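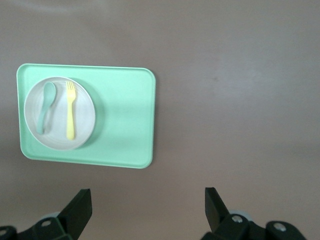 Wrist camera view, fork and spoon on the plate, gripper fingers open.

Guneo bench gallery: what we bought, what we skipped, what's on next year's list

Hi and welcome to the Guneo corner of the website! We're a small tray-setting project in the back of the Mancuso building, and I'm the one who does the ordering, so this gallery page has ended up with a lot more shopping talk than most. I keep getting emails asking what a setup like ours costs and what I'd buy first, and my replies were getting longer and longer, so I've put it all down under the photo and I can just send people a link. Sorry in advance to anyone who came only for the picture.

The job, for anyone new: small utensils, a plate, a tray, one arm. We want the arm to pick up a spoon or a fork and put it down where a kid would expect to find it. It's a nice size of problem for a small budget, and nearly everything I got wrong on the budget had to do with the little stuff around the arm.

The gripper

We went with a Tradisden two-finger gripper at $1,485, and that was the single line on the sheet I argued over the longest. There was a cheaper one, and I had it in the cart twice. What changed my mind was the fingers. On the Tradisden they come off with ordinary bolts, and replacements are sold as a pair, and I knew we'd be going through fingers because we pick things up off a hard flat surface all day. Flat black blades, very plain, and I like them a lot. If you're picking up thin handles, look at the finger tips before you look at anything else on the spec sheet. Grip force was the number I compared most carefully and it has mattered least (a plastic spoon does not put up much of a fight).

Budget for spare fingers up front! I put mine in as "maintenance, later" and then had to go back and ask for money in February, which was a much harder conversation than it would have been in the first round.

The arm

The arm is from Pravus. I'm not going to print the price because we got it as part of a bundle and my number wouldn't help you. What I will say is that the quote left out shipping, the mounting plate and the longer cable, and when I added those in, the total moved enough that I had to drop a second camera to make room. Ask for the quote with everything on it that you need to make the thing move on day one. I now paste that sentence into every request I send.

Lead time was 18 weeks. I had planned for a lot less, and so we had a table and a gripper and a stack of plates and no arm, and I spent that stretch measuring things that did not need measuring.

The camera

One small one, up at the wrist. I wanted two, see above. Working from the wrist view has been better than I feared, and you do get a good look at a rim or a handle when you come in over it. The fingers take up the bottom of the picture, so plan for that when you choose a lens. We bought a narrow one first, swapped it, and paid a restocking fee that I'm still a bit sore about. A wider lens would go on my list from the start.

I'm still saving up for the fixed overhead camera. It's at the top of next year's sheet, underlined.

Plates, trays and kid-sized utensils

My favorite part of the order, and the cheapest by miles! Round white plate, mint green tray with a low lip and rounded corners, a yellow fork and a pale teal spoon. I picked colors by standing in the store holding things up next to each other like I was choosing curtains. The yellow fork is wonderful on white, you can spot it from across the room. The teal spoon is a quieter color and sits pretty close to the tray's green, and I went back and forth on whether to exchange it. I kept it. Real kitchens are full of things that nearly match and I'd like the system to cope.

Buy more of these than you think you want. I got seven of each utensil and would get 24 next time. They roll off under benches, they go home in people's lunch bags, and a new batch may not come in the same shade, so I'd get them all in one go. I'd also put the tray and the plate on the same order for the same reason.

The table

Matte. Please get a matte one. I know it sounds fussy, but I tried a glossy top first and every lamp in the building showed up in it. Ours now is a flat grayish mauve (not my choice of color, though I've come around to it) and it still picks up a soft bright patch from the lights, which I can live with. I had no line for a table at all in my first budget. I'd assumed we would use one we had, and then the one we had wobbled.

Lighting I'd call half solved. A couple of diffused lamps would be a modest spend and they're on the list right after the overhead camera.

The stuff I forgot

Cable clips. A power strip with the switch on the front. A labeled box for bolts, and a second set of hex keys, as the first set is always in somebody's pocket. Rubber feet. A cover for the arm when the floor next door is being sanded. A decent chair! Each of these is small and together they made a line I now just call "bench bits," and I fill it in before I write down anything with a motor in it.

Training time is the other one. I'd priced the equipment and left the hours blank, and the hours are where most of our first months went. If your form has a box for setup labor, put a real number in it, even if it makes the total look ugly.

Next year's list, in order

Overhead camera.
Diffused lamps.
Two more pairs of gripper fingers.
The big restock of forks and spoons.
A second tray in a different color, maybe something dark.
A spare Pravus cable, the long one.

I'm also getting a quote on a service plan from Tradisden, and I'll add a note on this page once I've read the small print. If you're putting together a bench like ours and want my spreadsheet, use the contact form and put "Guneo budget" in the subject line. It has some very grumpy comments in the margins, and I'm leaving them in.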